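Toy sorting, Collport bench – notebook, 18/05/2026

Question for this block is still the one Sólveig wrote on the whiteboard in January: can the arm tidy up after a kid without one of us standing next to it? Basket on the left, the three boxes on the right, red, blue and yellow tops.
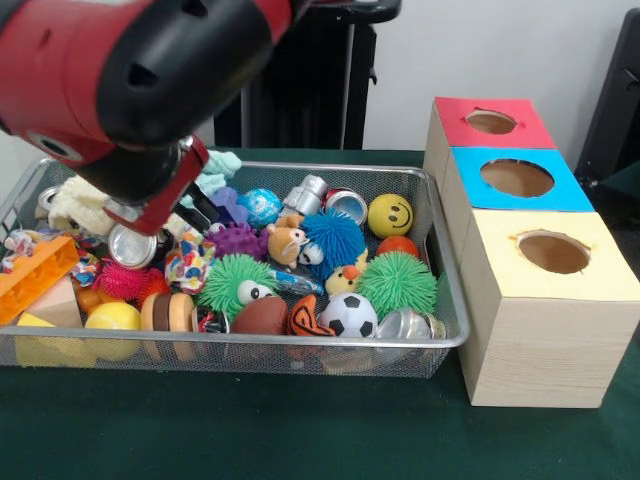
Ran 51 picks under the Trallar planner. Soccer ball and wooden block fine. Spiky balls are the problem again. The fingers close on the soft spikes, the force reading says there is a grip, and the ball drops on the way up. Lost 7 that way. Lowered the closing speed after lunch and it got better, but I changed the approach height too, so can't say which one did it. Should have done them one at a time.

Cans on their sides roll when touched off center. Þórey wants a push-then-grasp move for those. I would sooner try coming in across the short axis first – less code.

Plush: grabs well, lets go badly. Twice it hung on a finger over the hole. 2 stops for that.

My answer for now is no, not for a real playroom. A child would clear this basket before we finished the spiky ones.

To do:
– rerun the balls, old height, new speed
– ask Wickramasinghe about softer finger pads
– send Þórey the log from run 4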